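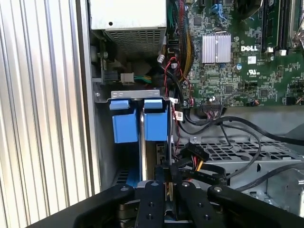 Has anyone here bought the Mosodar teardown kit, and is it worth the money for a small shop? We're a nonprofit electronics recycler in Granbridge and I'm trying to decide before our trial runs out. Most of what comes through the door is old office towers, and the Dell in the photo is pretty typical for us: blue plastic tabs on the drives, flat black SATA cables running across everything, a thick yellow and black bundle coming down next to the board. The sales page says the kit handles "standard desktop towers" for drive removal and cable unplugging, and I can't find anybody who says what standard means. What I'd like it to do is pull the drives and set them aside for wiping so my people can get on with sorting boards. The basic kit is quoted at $3,841 with the two-finger gripper and the wrist camera, and you supply your own arm (we have one already). The software is a separate yearly plan. My worry is the cables. Drives on tabs look easy enough, but a SATA plug with a bunch of power wires lying next to it looks like a mess for any gripper that chunky. Also, is the fingertip set for small connectors worth adding? They want another $193 for it and the listing has one blurry picture. Any real experience welcome, good or bad!

clukow_bench
Posted 13 April 2026

We've had one since December at Clukow, so I can speak to some of this. Short version: I'd buy it again for drives, and I would not buy it for cables.

On towers where the drive sits in a plastic carrier you squeeze and slide, ours does well once you've taught it that case model. Teaching took me most of an afternoon for the first one and maybe an hour for each one after that. Out of the last 80 towers I ran, 23 needed me to step in, and nearly all of those were cable trouble. It would go for the power plug, catch a loose wire along with it, and stop. It does stop, I'll give them that. I haven't had it rip anything.

What we do now is have a person pop the side panel, unplug the drives and push the cables out of the way, then the arm takes over. That sounds like it defeats the point, but unplugging takes a person seconds and the carriers were what was killing our hands by the end of a shift.

The fingertips: get them. The stock fingers are too wide to get down between two carriers sitting close together. The tips are thinner and have a rubber face. They wear out, though, and I'm already on my second pair.

Two things I'd ask the sales folks before you pay. First, how many case models come pre-taught, and get the list in writing (ours was a lot shorter than I'd been told on the phone). Second, whether your arm's mounting plate fits. We had to order an adapter and wait three weeks for it.

oldtowerguy
no idea about this one but for the price of that kit you could buy a LOT of screwdrivers. we do ours by hand with a cordless driver and a bin and it's fine

partsbin_nell
Have you looked at Šimkus? They don't sell a kit, it's more of a rental. They bring the whole cell, set it up for your machines and you pay by the month. We had it for one quarter. Their gripper did unplug SATA for us most of the time, the kind with the metal clip too, but it was slow, and I mean go-get-coffee slow. Great support when I called. We gave it back when our volume dropped, and being able to do that was the whole reason I picked a rental in the first place.

If you're still in the trial with Mosodar I'd skip the nice clean demo case and put your ugliest tower under it. Leave all the cables exactly how they came in and let it run while you're in the room. I'd also check the lighting, because shiny metal inside the case gave the Šimkus camera fits until we hung a cheap diffuser over the bench. Can't say whether Mosodar's camera has the same problem, so maybe clukow_bench can chime in on that one.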